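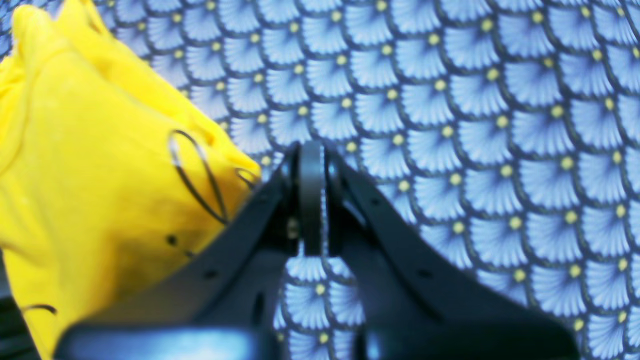
Vesna Stojanović

How to beat the Ferry Knight in Kodikara without burning all your flasks

If you've made it to Collport you've met him already, the big fellow in the dented helmet who stands at the end of the pier and flattens everybody. I lost to him for a whole evening before I changed my approach, and I'd love to save you the trouble!

Start by going back to Uvbridge and talking to the smith. She sells the short spear for 3,871 coins, and yes, that's a lot at this stage (I sold all my spare armor and still had to clear the mill twice). The spear lets you poke from behind your shield, and that's really the whole fight. While you're in town, fill up on bread and grab two oil jars from the stall by the well.

Now travel to Collport and walk up to the knight slowly. Don't run, or he opens with the leap. Keep your shield up and circle to your left, toward the ropes. He has three swings before he needs to rest, and the last one is slower than you think it'll be, so wait for it. Then poke twice and back off. I know it's tempting to go for a third hit. I got greedy every single time.

At half health he kneels and his sword lights up. Throw both jars now, one right after the other, and he'll lose a nice big chunk before he stands again. After that he adds a spin, so give yourself more room and stay off the wet planks, where your roll is shorter.

My winning run took a little over 9 minutes, so be patient with it. He drops the ferry key, and the boat to Fusdale leaves from the steps on the right. Rest at the lantern before you board, as the crossing has an ambush halfway over and you can't turn back.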